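2018-08-13

夏休みに入ってから、うちの白っぽいテーブルがとにかく汚れます。麦茶の輪っか、クレヨン、シールののり、ゼリーの汁。その上でおままごとまで始まるので、果物のおもちゃもいつのまにかベタベタ……というわけで、今日は「白い木目の天板と、おままごとの食べ物をまとめてきれいにする」やり方を書いておきます。前にトイレ掃除の記事を書いたとき、テーブルのほうも知りたいというコメントをもらっていたのに、ずっと放ったらかしでした。すみません！

先に言っておくと、特別なことはほとんどしていません。中性洗剤とぬるま湯と布、これだけで大半は片づきます。ただ、順番を間違えると白い天板は拭きムラがすごいんですよね。私は何年もそれをやっていました。

# 白いテーブルとおままごとの果物、まとめて洗う日

## うちのテーブルのこと

買ったのはWenineという近所の家具屋さんで、色はクリームがかった白。うっすら木目が入っていて、角が丸いタイプです。子どもがまだつかまり立ちのころに選んだので、角の丸さがいちばんの決め手でした。当時は「白なら部屋が明るく見えるよね」なんてのんきに言っていたんですが、明るく見えるということは汚れもよく見えるということで、そこまで考えていなかったなあ。

木目はほんとうに薄くて、光の加減によっては真っ白に見えるくらいです。これが意外と困りもので、汚れなのか模様なのか分からないことがあるんです。節みたいなカーブの模様を、コーヒーのしみだと思って必死にこすったことがあります。しかも二回。こすっても消えないものは、まず少し離れて斜めから見てみてください。まわりの線とつながって流れていたら、たぶん模様です。

手入れの方法は天板の仕上げによって変わるので、説明書が残っている人は必ずそちらを先に見てくださいね。オイル仕上げや白木の無塗装のものは、水や洗剤でしみになることがあります。ここに書くのは「水拭きしてよい」と書かれているテーブルの話です。

## 用意するもの

- 台所用の中性洗剤
- ぬるま湯
- マイクロファイバーの布（洗剤用、水拭き用、乾拭き用に分ける）
- 着古したTシャツを切ったもの
- やわらかい歯ブラシ
- 綿棒
- 洗面器かボウル
- バスタオル
- プラスチックのカード（期限切れのポイントカードで十分）

布はMasriの詰め合わせを使っています。1015円でした。最初は「布にこの値段か〜」と思ったんですが、洗濯してもへたらないし、毛羽が残りにくいので白い天板には合っています。タオルで拭くと、細かい糸くずがつくのが気になって気になって。黒っぽいテーブルのほうが糸くずは目立つはずなのに、白でも見えるときは見えるんですよ。西日の時間とか。

洗剤はふつうの食器用です。住まい用のStamarも一本持っていて、油っぽい汚れがひどいときだけ出番があります。子どもが触る場所なので、こちらを使った日は水拭きをしつこめにやります。

## 手順その1：上のものをどかして、乾いたまま拭く

いきなり濡らさないこと。ここ、大事です！

消しゴムのかすやパンくずがある状態で濡れた布をかけると、かすが水を吸ってのびます。とくに消しゴムのかすは、のびると灰色の筋になって、取るのにまた時間がかかります。なので最初は乾いた布で、奥から手前へ。手前に寄せたら、ちりとりか手のひらで受けます。

細かい砂がついていることもあります。公園から帰ってきてそのまま座るとか、石を並べて遊ぶとか、うちではしょっちゅう。砂のついたまま力を入れて拭くと細かい傷になるので、このときは布をふわっとすべらせるだけにしています。手でなでてみてざらざらがなくなったら次へ。

テーブルの縁と、天板の裏側の指が届くあたりも忘れずに。裏にはだいたい何かついています。去年の December、いや12月の大掃除のときに初めてちゃんとのぞいたら、シールがびっしり貼ってありました。あれを見つけたときの気持ちといったら。

## 手順その2：薄めた洗剤で拭く

ぬるま湯200mlに、中性洗剤を数滴。泡がもこもこ立つようだと濃すぎます。濃くしても落ちやすくはならず、あとの水拭きがひたすら面倒になるだけでした。

布を浸して、かたくしぼります。しぼり足りないと天板の縁や継ぎ目に水が入るので、もう出ないな、というところからもう一回ぎゅっと。

拭く向きは木目に沿って。見た目の問題というより、自分がどこを拭いたか分からなくなるのを防ぐためです。円を描くように拭いていたころは、必ずどこかに拭き残しの三日月みたいな跡ができていました。まっすぐ行って、少しずらして、まっすぐ戻る。これだけで仕上がりがかなり違います。

汚れが固まっているところは、こすらないで布をのせておきます。ゼリーやジャムの乾いたものなら、湿らせた布を置いて数分でふやけます。待っている間におもちゃのほうに取りかかれるので、時間のむだもなし。

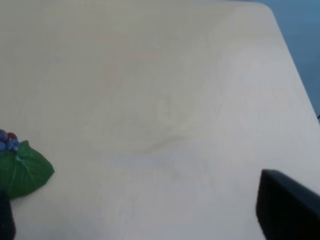
さて、待ち時間におもちゃです。おままごとの食べ物って、種類によって洗い方が違うんですよね。私はざっくり、つるっとしていて水に強いもの、木のもの、布やフェルトのもの、と分けてから始めます。それから電池の入っているものは別のかごへ。うちのレジは昔いっしょに洗いそうになって、あわてて引き上げました。

### つるっとしたもの

果物だと、りんごやぶどう、いちごなんかに多いですね。粒のつやつやしたぶどうは見た目がかわいくて私も好きなんですが、洗う身になるとなかなかの強敵です。粒と粒のあいだ、葉っぱのつけ根、このへんに汚れがたまります。

1. 洗面器にぬるま湯を入れて、中性洗剤を少したらす
2. おもちゃを入れて、表面を手でさっとなでる
3. すき間は歯ブラシでやさしく。毛先を押しつけない
4. もっと狭いところは綿棒
5. 流水ですすぐ
6. タオルの上に、くぼみを下にして並べる

穴や継ぎ目のあるものは、つけ置きしません。中に水が入ると、これがもう本当に出てこない。振るとちゃぷちゃぷいうトマト、ありますよね？ 以前うちのトマトがそうなって、何日たっても乾かず、最後はあきらめました。穴があるか分からないときは、しぼった布で拭くだけにしておくのが無難です。

熱いお湯も避けています。変形することがあるし、色のついた面がくもったりもするので。お風呂より少しぬるいくらいで十分です。食洗機に入れる人もいるようですが、表示に「可」と書いていないものは、私は怖くてできません。

赤や紫みたいな濃い色のものは、最初の一回だけ白い布で目立たないところをこすって、色がつかないか見ます。とくに、おさがりや中古で来た子（つい「子」と呼んでしまう）は念のため。色がつくようなら、濡れたまま白い天板に置くのは絶対にやめておきましょう。

### 木のもの

水には浸けません。かたくしぼった布で拭いて、すぐ乾いた布で追いかけます。マジックテープで切れるタイプは、テープの部分に糸くずや髪の毛がからまっているので、つまようじの先で引っかけて取ります。これが地味に楽しくて、気がつくと全部やっています。

塗装がはげて木の地が見えているところは、ささくれがないか指でなぞって確認。引っかかるものがあったら、遊ぶほうへは戻さないで別にしておきます。

### 布やフェルトのもの

洗濯表示があればそのとおりに。表示のない手作りのフェルトは、私は水洗いをあきらめています。縮んだんです、目玉焼きが。黄身だけそのままで、白身がきゅっと小さくなってしまって、子どもに「これちがう」と言われました。

今は粘着ローラーを軽くかけて、しみがあれば薄めた洗剤を布の先につけてぽんぽんたたく程度。そのあと水だけの布でまたぽんぽん。形を整えて陰干しです。

## 手順その3：しつこい汚れを落とす

おもちゃを並べ終わるころには、テーブルのほうもふやけています。布をのせておいたところを拭き取って、それでも残ったものだけ個別に相手をします。

**クレヨン**
まず、盛り上がっている分をカードの角でそっとすくいます。天板に対して寝かせて、削るというよりすべらせる感じ。それから薄めた洗剤の布で、汚れの外側から内側へ向かって拭きます。内側から外へ拭くと、赤いクレヨンがピンクの雲みたいに広がります。体験済み。

**シールののり**
ドライヤーの弱い温風を離して短くあて、やわらかくしてから、はがしたシールの粘着面でぺたぺた取るのがいちばんきれいでした。熱をあて続けると天板を傷めるので、少しあてたら手で触って確かめます。残ったぬるぬるは洗剤の布で。シールはがし剤は天板のつやが変わったことがあって、うちでは使わなくなりました。

**飲み物の輪っか**
麦茶や紅茶は、早ければ水拭きで終わります。時間がたった茶色い輪は、薄めた洗剤で湿らせたTシャツの切れ端をのせて待つ、拭く、また待つ、のくり返し。一回で落とそうとして力を入れるより、こっちのほうがずっと楽です。

**水性ペン**
しぼった布でほぼ取れます。節の模様のそばに描かれると見分けにくいので、懐中電灯を横からあてるといいですよ。スマホのライトでも大丈夫。

**油性ペン**
これは難しい。消毒用のアルコールで落ちることもありますが、天板の表面が白く曇ったり、つやがなくなったりもします。もしやるなら、裏側で試してからにしてください。私は名前つけのときに突き抜けた小さな点をひとつ、そのまま残しています。ランチョンマットを敷けば見えないし。

ちなみにメラミンスポンジは、うちの天板には使いません。よく落ちるんです、すごく落ちる。でも細かく削って落とすものなので、そこだけつやが変わってしまいました。光があたると、四角くこすった形が今もうっすら見えます。クレンザーも同じ理由でやめました。

## 手順その4：水拭きと乾拭き

洗剤の分を水拭きで取ります。布は途中で必ずすすいで、面を変えながら。私は拭き終わったと思ってから、もう一度きれいな水ですすいだ布をかけています。洗剤が残っていると、乾いたあとに手をつくとペタッとするし、そこにまたほこりがつくんですよね。「掃除したのになんだかベタつく」という人は、たぶんここです。

最後に乾拭き。自然乾燥にまかせると水のあとが残るので、すぐやります。角の丸いところは布を手のひらで包むようにあてて、側面まですーっと。ここは子どもの手がよく触るところなので、見た目よりも汚れていたりします。

乾拭きが終わったら、斜めから見てムラの確認です。もし筋が残っていたら、その部分だけもう一度、かたくしぼった布と乾拭きを。全部やり直す必要はありません。

## おもちゃの乾かし方としまい方

タオルの上に並べたおもちゃは、途中で一度ひっくり返します。ぶどうみたいに粒が集まったものは、外側が乾いて見えても奥に水が残るので、乾いた布の角をねじって差し込んで吸わせます。扇風機の風をあててもいいですね。直射日光は色があせることがあるので、うちは風の通る日陰に置いています。

しまうのは、完全に乾いてから。夕方に急いで箱へ戻した日があって、次に開けたときのにおいが忘れられません。夜に洗ったら、翌朝まで出しっぱなしでいいと思うことにしました。

入れ物はBrudatineの浅い箱に落ち着きました。1675円。深いかごのときは、底のものを取ろうとして毎回ぜんぶひっくり返されていたんですが、浅くしたら上から見えるので、欲しいものだけ持っていってくれます（たまに、ですけど）。すき間から空気が抜けるのも気に入っています。

箱のほうも、中身が空いているこのタイミングで拭いておくと楽です。底にたまっているのは、砂、ビーズ、なぞの紙きれ。

## どのくらいの頻度でやるか

天板の水拭きは毎日、食後に。洗剤で拭くのは週に一度くらいで、夏はもう少し多めです。おままごとは月に一度、あとは誰かが風邪をひいたあと。なめる時期の赤ちゃんがいるおうちは、もっとこまめでもいいかもしれませんね。うちも下の子が小さいときは、お風呂のついでに毎晩のように洗っていました。

全体にかかる時間は、乾かすのを除けば、お昼寝のあいだに終わるくらい。途中で起きてきたら、子ども用に水だけの布を渡して「やおやさん、開店前のおそうじです」と言うと、しばらくは手伝ってくれます。そのあと水浸しになることもありますが、まあ、拭いている最中なので。

## よくある失敗（ぜんぶ私）

- 布をすすがずに最後まで拭いて、汚れを端から端まで配ってしまった
- 洗ったおもちゃを、濡れたままきれいにしたばかりの天板に並べた。水あとでやり直し
- 塩素系の漂白剤を天板に使おうとした。説明書を読んで思いとどまりました。ほかの洗剤と混ざると危ないので、おもちゃのほうにも使っていません
- 模様を汚れと間違えてこすった（前にも書いたけれど、ほんとに間違えるんです）
- 新しい布をそのまま使って、布の色が移りかけた。最初は一度洗ってから

ランチョンマットについては、敷きっぱなしにしないほうがいいです。下に水分が入ったまま何日も置くと、そこだけ色や手ざわりが変わることがあるので、食べ終わったらいったんはがして、両面を拭いて立てておきます。透明のデスクマットも検討中なんですが、種類によっては天板にくっつくと聞いて、まだ迷っています。使っている方がいたら、白い天板でどんな感じか、コメントで教えてもらえるとうれしいです！

次は椅子の座面の話を書く予定です。布張りなので、こちらはまだ途中。ゼリーのしみがひとつ、どうしても取れていません。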